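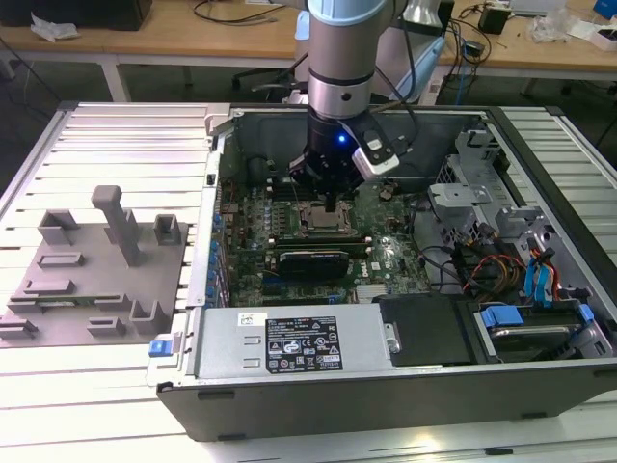

Handout 8, page 2

Setting up the desktop teardown cell
Course notes, Farhad Bakhtiari

You've all seen the arm move by now, so today we get to the part I love best: getting the cell ready so that it moves well! Most of a good run is decided before anybody touches the run key.

Laying out the case
The tower goes on its side on the slatted platform, open side up, power supply toward the front. Take the side panel off and lay it flat to the left of the tower, inner face up. Keep it on the platform and away from the arm's path home. Push the loose power and SATA cables over toward the drive end. A cable lying across the board is the most common reason for a stopped run in this lab, and it takes a minute to fix.

Checking the gripper
Power off at the controller first, every time. Wipe the fingertips with a dry lint-free cloth and look at the pads under the bench lamp. We change pads after 62 runs or at the first nick. Then follow the sensor cable up the arm with your hand. It should have slack at the wrist and never pull tight when the joint turns (we lost a whole afternoon to that in January).

Teaching the socket position
The CPU socket is our reference, and a very nice one: a square metal frame that's easy to line up on from two sides. Jog in at slow speed and stop with the fingertips just above it. Don't touch down. With an empty socket there are bare contacts in there, and they bend if you so much as breathe on them. Save the point as SOCKET_HI in the Cluno file, back off, and return to it four times from different directions. If the fingertips come back off center, redo the wrist zero before you teach anything else.

The graphics card point is taught from SOCKET_HI, so if the first one is off, the second will be too.

Log sheet
Write down the pad count, the tool offset and your initials. Group Tellier has the cell first, then Ansari. Please leave the arm parked high for the next group.

For next time: read the section on wrist zeroing and bring one question about it. Odd questions welcome!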